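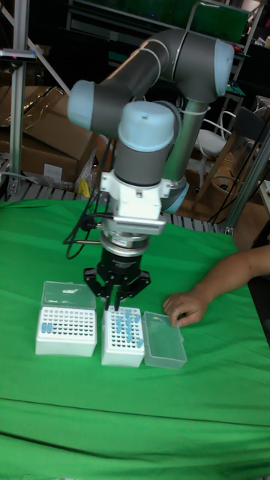
Vunent Home & Shop Quarterly – Issue 16, page 7

CAN IT DO THE CHORES YET?
Your questions about robots, dishes, laundry, and the small jobs at the back of the shop

We get more mail about robots than about anything else except roof leaks. It comes from people who would like somebody else to fold the towels, from people who run little workshops and labs around Lakeo and are tired of refilling bins, and from a fair number of grandparents who were promised a mechanical maid when they were in grade school and would like to know where it is. We have gathered up the questions that come in most often and tried to answer each one the way we would over the fence, which means we wander a bit. Bear with us.

So, can a robot do my chores or can't it?

Some of them, in some houses, on a good day. A robot vacuum is a robot, and plenty of our readers have had one for so long that they have stopped thinking of it that way. The same goes for the dishwasher if you are feeling generous. When people write to us, though, they mean a machine with an arm and some kind of hand that can pick up whatever is lying there and put it where it belongs. Those exist, and they can do a surprising amount on a table that has been set up for them. Walking into your kitchen on a school morning and dealing with what it finds is a good deal harder, and we would not plan your week around it.

Why do they always seem to be working at a table?

Because a table is a kindness to the machine. The height never changes, there's a limit to how far things can roll, and a plain cloth makes it easier for a camera to pick out the objects. The arm at the top of the page has a green cloth to work over, with a couple of racks on it and a gripper hanging right above one of them. Your laundry room floor does not offer anything like that. If you ever go to see a demonstration, take a look at what has been done to the workspace before you make up your mind about the arm.

What are those racks, and why would anyone care about them?

They hold pipette tips, the little plastic ends that go on the tool people use to measure out liquid in a lab. A tip gets used and thrown away, so a busy bench goes through an awful lot of them, and somebody has to sort out the half-used racks, move the leftovers together, open new boxes, and put lids on and off. It is a chore in the full sense of the word. We have readers who do it for a living and they tell us it belongs in the same family as matching socks.

It also happens to be a very fair test of a machine. The tips are small and light, the holes are small too, and everything sits close together. A hand that can lift one tip without knocking over its neighbors has earned some respect from us.

Is a lid really that much of a problem?

Oh, yes. Clear plastic is one of the meanest things you can put in front of a camera. It lets the background through and it throws back whatever light is overhead, so the machine may see the edge of a lid, or half the edge, or a bright smear where the edge ought to be. You can get a sense of it from our picture, where one lid stands open behind its rack and you have to look for the outline. Now imagine doing that with drinking glasses straight from the dishwasher, all bunched up and touching. We have a lot of sympathy.

Hinges add another layer. An attached lid has to be swung along a curve, and a loose one has to be picked up flat and lined up again. You do both without a thought, usually while talking to someone.

How many fingers does a robot need?

Fewer than you would guess! Two will do for boxes and bottles and most things with straight sides. Three, like the black gripper in our picture, are nice for round items because they close in from several directions at once and the thing tends to center itself between them. Five look wonderful and cost a great deal, and they bring along a great many little parts to look after. One of our contributors spent a weekend going through her kitchen with two wooden spoons held like chopsticks to see what could be managed. She got the cereal put away and gave up at the fitted sheet, and we think that is close to where the field is.

What about towels and T-shirts?

Cloth is hard. It never lies the same way twice, it hides its own corners, and there is no single right place to grab it. Machines have been shown folding laundry for years now and they do keep getting better at it, but look for how long it takes and whether a person laid each item out flat beforehand. If you can fold a load while watching half of a cooking show, you are still well ahead, and we hope you take some pleasure in that.

Do they still need a person standing there?

Very often, and we would be suspicious of a brochure that showed otherwise. There is a person's hand resting on the table in our picture, next to the loose lid, and that is a perfectly ordinary sight around these machines. Something always wants moving over an inch or fetching up off the floor. When you work out whether an arm would save you time, please put the helper's hours into the sum as well. Folks leave that out, and then they are cross with the robot.

We run a small shop. Which jobs should we look at first?

Start with whatever is dull, repeated, and always in the same place. Our friends at Rodrigues, a family parts shop out in Conthorpe, kept a notebook by the bench for a month before they talked to any seller. Every time someone stopped real work to refill, restack, or sort, it went in the notebook, and they ended up with 443 entries. About 80 of those were the very same job, moving small parts from a mixed tray into a rack, and that is the one they decided to look into. The rest was spread so thin, a dropped box one day and a stuck drawer the next, that no machine would have paid for itself.

We love the notebook idea and recommend it to everybody, including households. You may find that the chore you complain about most is one you do twice a month.

Is it safe to have one near people?

It depends on the arm, the speed, what it is holding, and how the whole station has been laid out, and we are not going to pretend a magazine can settle that for you. Some arms are built to work close to people and will stop when they bump into something. A gentle arm holding a sharp blade is still a sharp blade, though. Ask the seller for the safety assessment for your particular job, in writing, and read it with a cup of coffee. Long sleeves, lanyards, and loose hair deserve some thought too. At home, with toddlers and cats underfoot, we would wait.

Won't it get cheaper if I hold off?

Probably, and the software is likely to get better as well. But please don't buy on the strength of either one. Buy it for what you have watched it do with your own things on the table. Bring a shoebox of your real items to the demonstration – the awkward ones, the clear ones, the one with the sticky label – and ask to see them handled several times over. A good seller will be glad you came prepared.

What should I ask at a demonstration?

Ask what happens when it drops something. Ask who sets the table up again afterward and how long that takes. Ask whether the objects can be put somewhere new between tries, and then ask if you may be the one to move them. Find out whether somebody is steering it from another room, since that does go on and there is nothing shameful about it so long as you are told. And ask what a replacement set of fingers costs, because fingers wear out.

My husband says he will do the dishes when the robot does. What do I tell him?

Tell him the dishwasher is already a robot by our reckoning, and that it is waiting to be emptied.

Where do I send a question of my own?

Drop it in the mail to the Vunent office in Lakeo, or hand it over at the front counter any afternoon before four. Let us know the size of your space and what the chore is, and tell us what the objects are made of if you can. Photographs are welcome. We read everything, though the robot letters do pile up in June when the school projects are due, so an answer may take a little longer then.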